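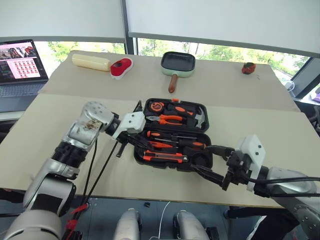 I've been at Grikton nine years, most of that on the kitting side. We put together household tool kits and returns bundles for other people's brands. My job until February was to stand at a bench and fill cases, then check the cases other people had filled. On a good shift I got through 286 of them.

Now two of the benches on our side have arms on them, and my title is cell operator. A few people from my old shift have asked what that means day to day, so I'm writing it down.

I start at 6. I walk the cell, look at the cable ties and the gripper brackets, and run the warm-up. Then I load the first jobs and watch. The arms are slow in the morning and slow in the afternoon. I can fill a case a lot faster than they can, and so can Araceli, who is faster than me. The plan from Midari, who did the install, was 700 cases a day across both benches by summer. We're at some 200. I don't know if the 700 was ever serious.

Hammers are fine. Pliers are fine if they lie flat. Screwdrivers give trouble when two of them go in opposite directions in neighboring slots, and anything short with a rounded grip can get pinched at an angle and end up sitting proud of the tray, so the lid won't close. When that happens I stop the cell, seat it by hand, log it, and start again. The log takes longer than the fix. Kathleen Egan got the form cut down from two screens to one after we complained, and that helped.

What changed most is my hands and my back. I used to go home with sore thumbs from pressing tools into foam and plastic, and I don't now. My eyes are worse. Watching is tiring in a way I didn't expect, and I asked for the 10 minute break every hour that the inspection people get. We have it on a trial.

Pay went up a little for the four of us who trained. It did not go up for the rest of the line, and two of the temp spots weren't filled again after they ended. Management says those two things have no connection. Malachy Geraghty is our rep and he has asked for that in writing.

Shoes and kitchen stuff are next, mixed returns mostly. I've done returns by hand and every box is different, so I expect to be logging a lot.

They want me in on Saturday to train Tamsin on the second bench. I said yes, at the overtime rate.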